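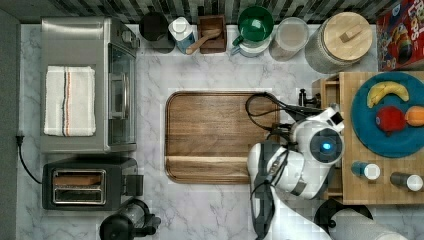 Arm over the board, clamp at top of table. Cables as they stand today.

Kitchen cell: cable loop by the gripper
Started by plidudley, July 29, 2018

plidudley
Joint fault again on the kitchen arm, same one, always when the wrist rolls back towards the toaster oven. Log says 127 faults in 1,649 cycles. I blame the black cables looping out near the gripper. They have opinions about which way the wrist should go. Before I strip it down, has anyone shortened theirs?

garkalus
Don't shorten it. I shortened mine and spent November making it longer again. Move the tie point one link back and leave the slack where it is.

mosquera_m
Disagree. That much loop will catch on something sooner or later, and you've got a clamp sat just above the gripper, apparently waiting for it. Sleeve the lot and tie it at both ends.

garkalus
Tie it at both ends and the wrist has nothing to roll with. We've had this conversation.

mosquera_m
We have, and my arm still works.

Emanuel Ene
Has anyone asked about the payload setting? If the gripper was swapped and the old weight is still in there, you'll get a joint fault with perfect cables. On mine it was out by 190 grams and I bought two new cables before I looked.

plidudley
Payload is right, I weighed the gripper on the kitchen scales. Camera light is blue, so I've left that alone.

kudach
Blue light only tells you it has power. Re-run the hand-eye calibration if you touch anything past the elbow. And shift that plate of fruit back a bit while you're working, I've lost a banana that way.

plidudley
Moved the tie back one link as per garkalus. 2 faults overnight, both on the same roll. Trying mosquera's sleeve next, tied at one end only, which should annoy everybody equally.

mosquera_m
One end is not what I said.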